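Good Practice for Shared Robot Workstations: A Proposed Rule Set for the Takwood Teaching Laboratory
Student Project Report, submitted by Rochelle Kasprzak
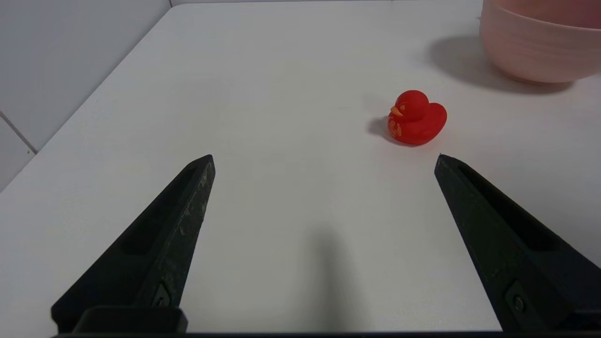 The Takwood Teaching Laboratory allows students to run pick-and-place exercises on a tabletop arm after one introductory session. Until this project, the rules for doing so were spread over three documents, two of which disagreed on who may restart the arm after a stop. This report reviews those documents and proposes one rule set to replace them.

1. Material reviewed

The review covered the laboratory handbook, the Stasard course notes and the paper logbook kept at the workstation. The logbook held 587 entries, of which 124 recorded a stop that was not part of the exercise. Each of these was read and assigned to a cause. Entries with no stated cause were kept in a separate group and were not used to support any rule.

2. Findings

The most common recorded cause was an object placed outside the taught area. The second was a change of gripper fingers without a new check of the closing position. Several entries also noted that a second student had reached onto the table while the first was at the controls. The handbook forbids this, but the course notes do not mention it.

3. Proposed rules

3.1 One person is named as operator before power is applied. Only the operator may start or restart the arm.

3.2 Hands stay off the table while the arm is enabled. An object that has to be moved is moved after the operator has disabled the arm and said so aloud.

3.3 Test objects are small, light and free of sharp edges. Glass and filled containers are not permitted.

3.4 Finger screws are checked by hand at the start of each session. Surface wear on the fingers is acceptable. A crack or a loose screw is not, and the arm remains off until the part is replaced.

3.5 A new or edited program is run first at 50 percent speed with the operator's hand at the stop button.

3.6 Every unplanned stop is entered in the logbook before the next run, with the cause or the word "unknown."

4. Open points

The rules do not cover work with two arms or remote operation. The restart procedure in 3.1 also needs to be compared with the instructions for the Sayce controller, which were under revision when this report was prepared. A review of the rule set is proposed for September.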